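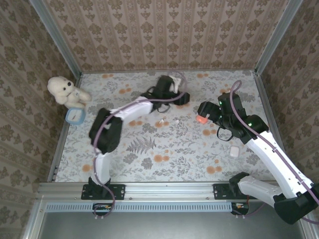

2021-04-09

Got in before eight and had the cell to myself until lunch. I wanted to finish the wallpaper question this week, and I mostly did.

The question, for when I read this back in December and have forgotten: does a policy trained in a plain gray cell still work when the walls and floor are busy? The Clostside set has 1372 episodes, nearly all on a bare floor. Since Monday I have been adding episodes with the damask walls and the fern mat in place, and as of this afternoon there are 383 of those. The toys stay in at the back as clutter. They are never the target.

I trained 2 versions overnight. One got the plain set only. The other got the plain set plus the patterned episodes, mixed in evenly by batch and not by episode count. Same seed, same number of steps. I ran both in the patterned cell this morning, alternating, so that neither one got all the good light.

The plain one did badly, as expected, but not in the way I had guessed. I thought it would miss the object. It mostly went to the right place and then closed too early. My guess is that it reads depth off the floor, and the sprigs throw that off. The orange blossoms on the mat bothered it less than I thought they would, even with an orange-red object.

The mixed one was clearly better on the reach. It still paused over the grasp in some runs, for 3 seconds in the worst one. I don't know yet if that is the policy or the lag we had on the Stisstead machine last month. I need to check the log times before I blame the training.

After lunch I went through the wrist views for the two-arm runs. I had been treating the wrist cameras as the clean input, the ones the wallpaper couldn't get at. That was wrong. Once the gripper tilts up, the walls and mat take up a lot of the view, and the other arm is in there too - camera, cable and all. The pink piece between the fingers is easy to make out, but the second pink piece sits right next to it, and I can see how the two could run together at the low resolution we train on.
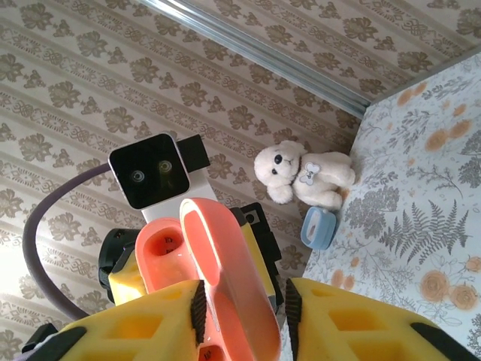
For Monday

Rerun the mixed policy with the wrist views cropped tighter. If the pauses go away, it was the background. Check the Drostska log times first.

Ask Softić if the plain gray panels can be cut to the same size as the papered ones. Swapping them now takes most of an hour, and I lose the calibration every time.

Home by six. Rain all the way, and I left the good umbrella at work.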